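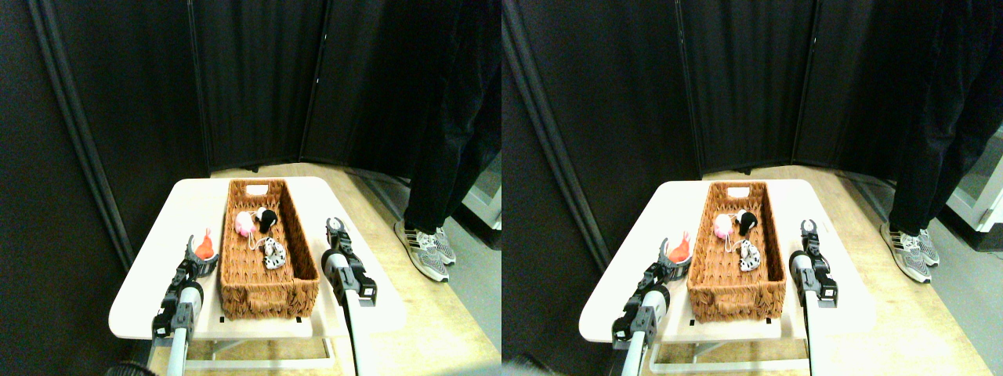 Fig. 1. Vista estéreo de la cesta con los peluches. La pinza izquierda sujeta el objeto naranja, la derecha está abierta.

3. Recogida de demostraciones

Tarea elegida: meter objetos blandos en una cesta de mimbre, con dos brazos. Parece fácil y no lo es. Los peluches se deforman, la pinza los pellizca por donde no toca y a veces arrastran al de al lado.

Grabamos 44 demostraciones por teleoperación. Nneka Ezeani llevó los mandos en casi todas, yo en el resto (se nota en las trayectorias, las mías van a tirones). Una demostración = coger el objeto, llevarlo encima de la cesta, abrir, retirar el brazo. Si se caía fuera se repetía entera, sin editar.

Software: Plinomton para el control y Stoltora para grabar y sincronizar. Al principio probamos a mover el brazo con la mano, sin mandos, pero el operador tapaba la cesta en la mitad de las imagenes y lo dejamos.

3.1 Problemas

– Retardo. Con Stoltora guardando las dos vistas a la vez el mando iba con retraso. Bajamos la resolución y mejoró.
– Borde de la cesta. Las pinzas chocan con el reborde si se entra bajo. Norma desde entonces: subir primero, luego avanzar.
– La cesta se mueve. Poco, pero la politica lo nota. Hay que recolocarla antes de cada toma.
– Dos demostraciones descartadas por marcas de tiempo corruptas. Pendiente mirar por qué.

3.2 Reparto de brazos

Decidimos que cada brazo cogiera solo de su lado. Cruzarlos daba demasiados choques y quien teleopera se lía con izquierda y derecha. Mientras un brazo trabaja el otro espera abierto junto a la cesta. Esto luego se copia en lo aprendido: el brazo que espera no hace nada aunque podria ayudar. Habría que grabar tambien demostraciones con pase de un brazo a otro – no dio tiempo.

3.3 Estado a 22/11/2021

Datos limpios y subidos a la carpeta Flengate. Falta etiquetar el momento de apertura de la pinza, ahora lo sacamos con un umbral y falla con los objetos finos. Entrenamiento en el apartado 4.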